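第4章 ビンの固定、ハンド周辺の配管、初回の把持確認

本章は、共同工房Dillbergに設置した仕分けセルのうち、第3章までのアーム本体の据付けと非常停止回路の確認が済んだ状態から始める。対象は、作業台の組立て、ビン2個の固定、ハンドへのケーブルとエアホースの取回し、座標の登録、低速での把持確認である。制御ソフトウェアの導入は第5章で扱う。

本書で「前ビン」は取出し側、「後ビン」は置き側を指す。左右は作業台の正面(操作者側)から見た向きとする。

4.1 作業前の確認

(1) 制御盤の主電源を切り、施錠札を掛ける。札には作業者名を記入する。
(2) 工房のエア元弁を閉じ、残圧を抜く。圧力計の指示がゼロになるまで継手に触れない。
(3) 床の区画内に工具、延長コード、台車が残っていないことを確認する。
(4) 第3章の点検表に、据付け担当者の署名があることを確認する。署名がない場合は本章に進まない。

注意:主電源を切っても、ブレーキ解放操作を行うとアームは自重で下がる。本章の作業でブレーキ解放は使用しない。

4.2 作業台とビンの固定

作業台は、アルミフレームの脚部に木製の天板を載せる構成である。天板の上に高さ調整用の板を敷く場合は、先に板を天板へねじ止めし、ビンはその後に載せる。

(1) 天板の水平を出す。水準器は前後方向、左右方向の順に当てる。
(2) 前ビンを天板に置き、前縁が天板の前端と平行になるよう合わせる。
(3) 後ビンを前ビンの奥に置き、縁どうしを突き合わせる。隙間が残るときは後ビン側を動かす。
(4) 2個のビンの境目を、バークランプで左側から締める。
(5) 前ビンの左手前の角を、別のクランプで固定する。
(6) ビンの縁を手で押し、ずれないことを確認する。ずれた場合は(3)からやり直す。
(7) 天板に、ビンの四隅の位置を鉛筆でけがく。

注意:クランプのハンドルはビンの内側に向けない。ハンド下降時の干渉範囲は、縁から内側だけでなく外側にも50 mm見込む。この範囲に入る部品があれば、クランプの向きを変えるか、短いものに交換する。

注:クランプ固定は仮固定の扱いである。位置が決まった後はボルト止めに替えるのが望ましいが、当工房では作業台を他の利用者と共用しており、現在もクランプのまま運用している。週の最初の使用者は増し締めを行い、(7)のけがき線とのずれを記録簿に書くこと。

ビンは中古品を使用してよい。内面の擦り傷や塗装のはがれは把持動作に支障しない。ただし、底面のへこみは高さの登録値に影響するため、直定規を当てて確認する。金属の地肌が出ている部分は照明を反射し、カメラの奥行き値が欠けることがある。欠けが目立つ場合の処置は4.6に示す。

4.3 ハンド周辺の配管と配線

ケーブルとホースは、手首の回転に追従できるだけの余長をとる。余長が不足すると継手に引張りがかかり、過大であると周囲に引っ掛かる。初回の組立てでは継手を仮締めとし、可動範囲の確認後に本締めする。

(1) ケーブルの束をアームの上面に沿わせ、手首の手前でループを作る。
(2) 黒ケーブルには編組スリーブをかぶせる。スリーブの端は結束バンドの下に入れ、ほつれを防ぐ。
(3) ループの下端付近を結束バンドで束ねる。締付けは、束を指で回せる程度とする。
(4) エアホースを手首の外側に膨らませて下ろし、ハンド側の継手に差し込む。
(5) ホースを軽く引き、抜けないことを確認する。
(6) 識別札を付ける。札の文字は盤側の端子番号と一致させる。
(7) エア元弁を徐々に開き、継手に漏れ検知液を塗る。泡が出た継手は、残圧を抜いてからホース端を切り直し、差し直す。
(8) ハンドの開閉を手動弁で13回行い、途中で指が止まらないことを確認する。 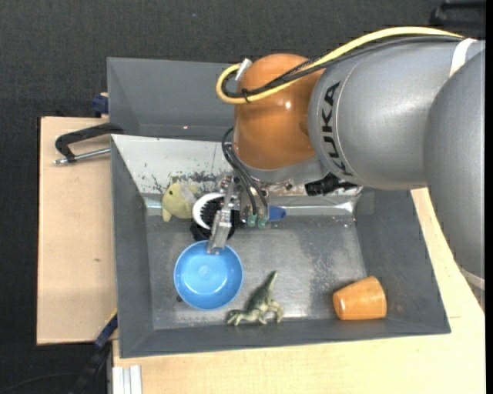 本締めの前に、手首軸を教示操作盤から低速で動かし、ループの形を全周にわたって確かめる。確認は二人で行い、一人が操作盤を持ち、もう一人は区画の外から束の動きを見る。束が手首の外周に強く当たる姿勢、またはホースが折れる姿勢があれば、その軸角度を控え、4.4の動作制限に登録する。

注意:可動範囲の確認中は、ハンドの下に手を入れない。ビンの中身を直す必要が生じたときは、アームを待機位置に戻し、非常停止を押してから行う。

結束バンドの切り残しは、手首の回転でスリーブを傷めることがある。可動範囲の確認が済んだら根元で切りそろえる。切る前に位置を変える可能性があるうちは、残しておいてよい。

4.4 座標と動作制限の登録

(1) 先端ピンをハンドに取り付け、ツール座標を4点法で登録する。
(2) 前ビンの底面の角3点に先端ピンを合わせ、ビン座標を登録する。原点は左手前の角とする。
(3) 同じ手順で後ビンの座標を登録する。
(4) 各ビンの内壁から27 mm内側に、指先の進入禁止境界を設定する。
(5) 底面からの最低高さを設定する。平らな指先を使う場合の初期値は、操作シートの「Z下限」欄による。
(6) 手首軸の制限角度に、4.3で控えた値を入力する。控えがない場合は初期値のままとする。
(7) 先端ピンを外す。
(8) 設定を保存し、版番号を記録簿に書く。

注:ビンの側壁は上に向かって開いているため、(4)の境界は底面の高さで測った値である。縁の高さで測り直さないこと。Lucie Carrierが作成した旧版の操作シートでは縁の高さを基準としており、数値に互換性がない。旧版のシートが制御盤の扉に残っている場合は破棄する。

注意:ビンを動かした場合、クランプを付け直した場合は、(2)と(3)を再実施する。けがき線に合っているように見えても省略しない。

4.5 初回の把持確認

把持確認には、硬さ、形、光沢の異なる日用品と玩具を用いる。当工房の標準セットは次のとおり。

・丸い鉢(樹脂、光沢あり)
・先の細くなったコップ
・ぬいぐるみ(小)
・恐竜の玩具
・丸形ブラシ

最初は前ビンだけに物を入れ、後ビンは空にしておく。物どうしは重なってもよいが、縁より高く積まない。

(1) 標準セットから任意に選び、前ビンに入れる。向きはそろえない。
(2) 区画の扉を閉め、運転モードを低速に切り替える。
(3) 把持点を画面で1点指定し、アームを接近位置まで動かす。
(4) 指先とビンの縁、指先と隣の物との隙間を目視する。不足する場合は姿勢を変えて(3)に戻る。
(5) 下降、閉、上昇を1動作ずつ実行する。連続運転は使用しない。
(6) 後ビンの上まで移動し、開いて放す。
(7) 結果を「成功」「滑り」「空つかみ」「干渉停止」のいずれかで記録する。
(8) 前ビンが空になるまで(3)から(7)を繰り返す。

鉢の縁をつかむときは、片方の指を鉢の内側に入れる姿勢を第一候補とする。外側から幅いっぱいにつかむ姿勢は、鉢の直径がハンドの開き幅を超えるため使えない。横倒しのコップは、胴の太い側を指の間に入れると転がりやすい。中央より細い側を狙う。ぬいぐるみは閉じ動作の終端で指先の位置が安定しないため、位置検出による成否判定を切り、上昇後の画像で判定する。

注意:ブラシの毛先をつかませない。抜けた毛が指のリンク部に入ると開閉が渋くなる。

Jocelyn MalabananとSaeed Ahmadpourによる4月の立上げでは、108回の把持を記録した時点で低速モードの確認を終了とした。回数自体に規定はないが、標準セットの全品目について「成功」が記録されていることを終了条件とする。

4.6 不具合と処置

指先がビンの縁に触れて停止する
 接近姿勢の傾きが大きい。傾きを小さくするか、対象を棒でビン中央へ寄せる。棒を使うときは非常停止を押す。再発する場合はビン座標を登録し直す。

光沢のある物の位置がずれて検出される
 照明の正反射が入っている。照明の角度を変え、露光を一段下げる。改善しない場合は、Bikow社の拡散板を照明側に取り付ける(付録C)。

底面の奥行き値が欠ける
 ビン底の反射による。つや消しのシートを敷く。シートの厚みだけZ下限を上げる。

ハンドの閉じが遅い
 ホースの折れ、継手の漏れ、元圧の低下の順に調べる。絞り弁の開度は最後に見る。

手首を回すと異音がする
 ケーブルの束またはスリーブの擦れを調べる。擦れ跡があれば結束位置を変え、4.3の可動範囲の確認を再度行う。

再起動後に位置が一様にずれる
 ツール座標の番号が初期値に戻っている。操作盤で選択し直す。それでもずれる場合は運転を中止し、Rhonda Wongに連絡する。

4.7 作業の終了

(1) アームを待機位置に戻し、ハンドを開く。
(2) 主電源を切り、エア元弁を閉じて残圧を抜く。
(3) ビンの中の物を標準セットの箱に戻す。
(4) クランプの緩みを確認する。
(5) 記録簿に使用時間、設定の版番号、把持結果の集計を記入する。

予備の継手とホースは、Vendnessの部品棚の下段にある。使用した分は棚の札に書くこと。

関連項目
・第3章 アーム本体の据付けと非常停止回路
・第5章 制御ソフトウェアの導入
・第6章 カメラ架台の組立てと校正
・付録B クランプ固定からボルト固定への変更手順
・付録C 照明と拡散板の取付け
・Bouchard製手動弁の分解清掃
・操作シート改訂履歴(担当:Rhonda Chan)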